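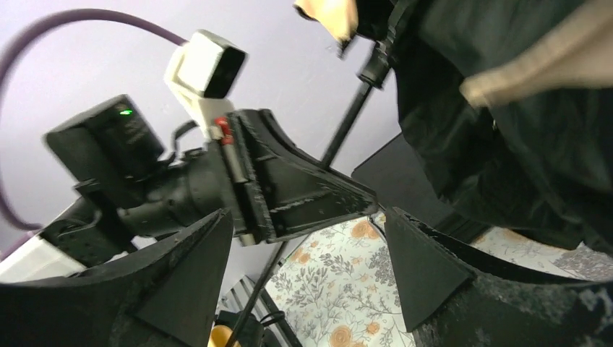

梅雨拖到现在还没有结束的意思,伞每天都要用,门口那个角落也就每天都是潮的。上一篇写鞋柜除湿,评论里 Florin Dobre 问我伞怎么处理,是撑开晾还是挂着晾,收的时候伞面总是乱成一团有没有固定的做法。回复框里写不下,单独写一篇。

先说范围。本文谈折叠伞和直杆伞的日常收纳,包括晾、理、卷、装袋、存放,以及换季时的一次清洁。修骨架只提一点点,太阳伞的涂层问题不谈,我没有长期用过,没有数据。

家里现在常用的伞是一把 Prendergast 直杆伞和一把 Hosto 折叠伞,都是黑色。黑色伞面的缺点是折痕和浮灰都很显眼,优点是一旦有没理平的地方,侧着光一看就知道。

一、伞为什么会越收越厚

一把新伞从袋子里拿出来的时候很细,用过几次以后再也塞不回原来的粗细,这是最常见的抱怨。多数人归咎于伞袋做小了。我拿新伞和旧伞对比过,伞袋没有问题,差别在伞面的折法。

伞面由若干片三角形的布缝成,每片布的两条长边固定在相邻的伞骨上。伞收拢的时候,伞骨贴向伞杆,两根伞骨之间的布没有地方去,必然向外鼓出来,形成一个折翼。正确的状态是每片布对折一次,折线在布片正中,从伞顶一直到伞边,所有折翼朝同一个方向倒,然后一片压一片绕着伞杆卷紧。

实际使用中,伞从雨里收回来,抖两下,捏住就往桶里一插。这时折翼有的朝左有的朝右,还有的被夹在伞骨里侧。伞面在这种状态下干透,折线就留在了错误的位置。下次再收,布会沿着旧的折线倒,错的那几片永远是错的。反复几次以后,每片布上会有两三条互相交叉的折线,卷起来自然厚。

所以理伞的时机比手法重要。布完全湿的时候不好理,水会让相邻的两片粘在一起,拉开一片带起另一片。布完全干了再理,旧折线又太硬。我的习惯是半干的时候理一次,定一个大致的方向,然后松松地挂着,全干以后再正式卷。

二、晾

撑开晾还是挂着晾,两种都行,取决于有多少地方。

撑开晾干得快,伞骨和布之间的缝也能透气。不建议全撑。全撑的时候布是绷紧的,缝线一直受力,一两次没有影响,整个雨季每天这么晾,伞珠附近的线脚会先松。直杆伞我撑到一半,用手推着中间的滑套,推到布刚刚离开伞杆、还没有绷直的位置,然后靠墙斜放,伞尖朝下。折叠伞没有办法停在半开的位置,就全撑,布面摸着不滴水了立刻收到松散状态。

挂着晾占地方小。玄关侧墙上我装了一根横杆,长 126 厘米,离墙留出一掌宽。这个长度是按那面墙的净宽减去门套定的,没有别的讲究。直杆伞用弯柄直接挂,折叠伞用手绳挂。挂的时候魔术贴或者按扣必须松开,这一条最容易忘。扣着挂,外面一层干了,里层还是湿的,过一夜打开就有味道。

横杆下面放一个 Ninura 的浅托盘接水。托盘原本是鞋盘,边沿低,倒水的时候容易从角上漏出来,但宽度合适,换过别的都没有它贴墙。盘里垫一块旧毛巾,每天换。不垫的话水滴下去会溅到踢脚线上,踢脚线是密度板包的皮,接缝处见水就鼓,我家左边那一段已经鼓了。

不要用吹风机。热风对布面本身的影响不大,对布边那一圈包边和伞珠里的胶影响比较大。Hosto 那把伞有一颗伞珠就是我吹掉的,后来用针线重新固定,线选了普通涤纶线,打结的位置藏在包边里侧。

三、理和卷

理伞需要一个台面,悬空也能做,但悬空的时候一只手要负责提着伞,只剩一只手理布,折叠伞尤其难受。我在工作台上做,台面铺一块浅色的印花桌布。铺布有实际用处:伞面在光板上会打滑,在布上有一点摩擦,卷的时候不会跟着跑;深色的伞面放在浅底上,哪一片翘着也看得清楚。

直杆伞的步骤:

伞横放,伞柄朝自己,伞尖朝外。滑套推到底,确认伞骨全部贴住伞杆。

左手捏住伞骨末端的一圈,也就是伞珠聚在一起的地方,不要捏布。捏布会把布片夹进去。

右手找到魔术贴所在的那一片,先把它拉出来,摊平,作为起始片。然后转动伞杆,依次把每一片从伞骨之间拉出来。拉的位置在布边中点,沿着布边的方向往外抻,抻到折线变直为止。

一圈转完,所有折翼应该是散开的,从伞尖那头看过去像一个风车。有哪一片比别的短,说明它的中线偏了,布藏了一部分在里面,伸一根手指进去沿着伞骨捋一遍就能出来。

然后换手,右手握住伞中段,把折翼朝同一个方向压。方向由魔术贴决定,带子从哪边出来就朝哪边卷的反方向绕,最后带子要能自然地盖在最外层。这里可以先空绕一次,绕完看带子在里面还是外面,在里面就说明反了。

卷的时候,先收紧靠伞尖的一段,再往伞柄方向走。反过来做,布会被挤向伞尖,在那里堆出一个包。手是握着转,掌心轻轻包住布面,另一只手转动伞柄。用指尖去捻会在布上留下新的折痕,黑色伞面上看得特别清楚。

折叠伞多一步。折叠伞的伞骨收缩以后,布的中段会多出来一截,软塌塌地垂着,看起来就是一团。很多人在这一步放弃。处理办法是先把伞杆完全压缩进去,锁住,再抖一下,让多出来的布全部落到伞骨外面,然后才开始找起始片。如果杆没有压到底就开始理,后面再压杆的时候前面理好的部分会全部变形。

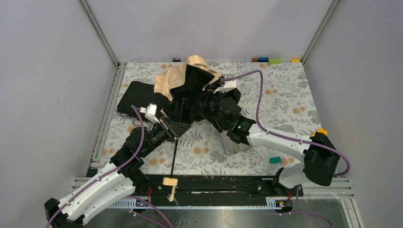 印花桌布上方的黑色面料,皱成一团,后面是一块同样带褶的浅米色料子

折叠伞抻布的时候,每片要抻两次,第一次在靠近伞顶的位置,第二次在布边。只抻布边,上半段的褶还在里面。卷紧以后如果中间粗两头细,基本上就是第一次没有抻到位。

完全理好一把直杆伞不需要很长时间,第一次会慢,折线定型之后每次只要顺着走一遍。折线错得厉害的旧伞需要重新定型,做法是把布面用喷壶打潮,逐片抻平对折,用木夹子在布边夹住,夹到干。木夹子比塑料夹好,塑料夹的齿会在布上留下一排印。

四、伞袋

原装伞袋的口一般都很紧,我的做法是只在包里携带时用,在家里不用。理由前面说过,里层很难保证干透。

装袋的时候从伞柄一端往里套还是从伞尖一端往里套,取决于卷的方向。原则是套的动作要顺着布片的斜边,逆着套会把最外层的布边翻起来。套的同时顺着卷的方向轻轻转动,转到底。如果中途卡住,退出来重新卷,不要硬拉。袋口的缝线多数只有单道,拉裂过一次就会一直裂下去。

袋子单独洗。这个经常被忽略,伞晾干了,袋子还是潮的,干伞装进潮袋,等于没有晾。我把袋子翻过来夹在横杆末端,内侧朝外。

袋子丢了的话可以自己做一个。找一块薄的防水布,宽度取卷好以后的周长加上两道缝份,再放出一指的余量。底部留一个小孔或者干脆不缝死,有残余的水可以出来。我给 Prendergast 做过一个直筒的,上口穿绳,用旧窗帘的衬布,效果一般,衬布太挺,套的时候有响声,后来只在换季存放时用。

五、清洁和补防水

每年做两次,一次在雨季前,一次在 10月,伞用得少了,收起来之前。只做一次的话,选 10月那次。带着污渍放一个冬天,来年基本洗不掉。

用温水加中性洗涤剂,软海绵,伞全撑,顺着布纹从伞顶往伞边擦。不要来回搓,不要用带磨砂面的那一侧。伞杆和伞骨用拧得很干的布擦,关节部分最后擦,擦完用干布吸一遍。金属件进水以后撑开晾到全干,这是唯一一种我会让它全撑一整天的情况。

伞边一圈通常最脏,手和包都蹭在这里。如果有油性的污渍,先局部点一点洗涤剂,等一会儿再擦,不要直接用酒精。酒精可能把表面的拒水处理一起带走,我在 Hosto 的一片布上试过,之后那一块下雨时颜色比旁边深。

判断要不要补防水很简单,撑开伞,往上淋一点水。水成珠滚落就不需要补,水摊成一片、布面颜色变深就该补了。注意拒水和防漏是两件事。表面不成珠只说明水会停在布上,干得慢,收伞的时候带进来的水多,未必会漏。

补防水我用 Resier 的浓缩液,自己兑,每次配 1000 毫升,装进喷壶,剩下的用来喷鞋和背包。在通风处做,伞全撑,离布面一臂的距离,薄喷,沿着每一片走一遍,等表面干了再走第二遍。一次喷厚会流下来,在伞边积成一圈白印。白印可以用湿布擦掉,但擦掉的地方等于没有喷。

喷完不要马上卷。标签上写的时间我没有严格照做过,通常是挂一晚,第二天再收。有一次当天就卷了,第二天打开,相邻的布片之间有点粘,撕开的时候声音很难听,布没有坏。

六、骨架的小毛病

只写三个自己处理过的。

伞珠脱线。前面提过,用涤纶线绕着伞珠的孔走四圈,再穿过包边打结。走线的时候要让布保持松弛,绷着缝,收伞时那一片会比旁边短,又回到折线的问题上。

伞骨关节发涩。先清洁,再用牙签蘸极少量的缝纫机油点在铆钉上,开合几次,用纸巾把挤出来的油吸干。油多了会渗到布上,浅色伞就毁了,黑色伞看不出来,但会吸灰。

滑套下滑。直杆伞用久了,撑开以后滑套会自己往下掉一小段,原因多半是伞杆上的弹片被压平了。用小一字起子从侧面轻轻挑起一点就可以恢复。挑过头会卡住收不下来,宁可少挑,多试几次。

伞骨折断的我不修。网上有用铜管套接的做法,接完能撑开,但接口比原来粗,收拢以后那一处永远鼓着,卷不细。

七、存放

当季的伞挂在横杆上,带子松开。不当季的伞卷好,平放在柜子最上层。以前是竖着插在桶里,直杆伞伞尖受力,伞尖的金属套会慢慢松动,折叠伞在桶底堆着,拿一把带出来一串。

平放的时候上面不要压东西。下面垫一层纸,我用的是包装剩下的牛皮纸,吸一点潮气,过一阵换一张。干燥剂放过一季,没有观察到差别,后来不放了。

带子要不要扣紧,我的结论是松扣。带子扣得太紧,长期放着会在布面上勒出一道横向的痕迹,这道痕和折线垂直,下次卷的时候布会在这里打褶。魔术贴只贴上一半的面积,能拢住就行。按扣的没有余量可调,我会改用一条宽的棉布条绕一圈,打活结。

还没有解决的是带出门之后的问题。到办公室以后没有地方半撑着晾,只能松开带子立在桌子旁边,下班时往往还是半湿的,再一路卷着回来。目前的办法是包里带一块吸水的小毛巾,收伞以后先顺着伞面从上往下捋一遍,比抖有效,地上也不会甩得到处是水。毛巾用完要单独装,这又多出来一个需要晾的东西。

Florin Dobre 的问题里还有一个是关于反向伞的,就是湿面收在里侧的那种。我没有买过,只在朋友家理过一把,折翼朝内,手指伸不进去,抻布只能从开口那头够,卷完比普通伞粗一截。好处是上车的时候不滴水。如果有长期用的人,欢迎在评论里说说里侧怎么晾。

2025年7月13日

补一条:有人问桌布沾了伞上的水会不会掉色。我这块没有掉,但我都是半干以后才拿上台面。新桌布建议先在角上用湿白布按一下再说。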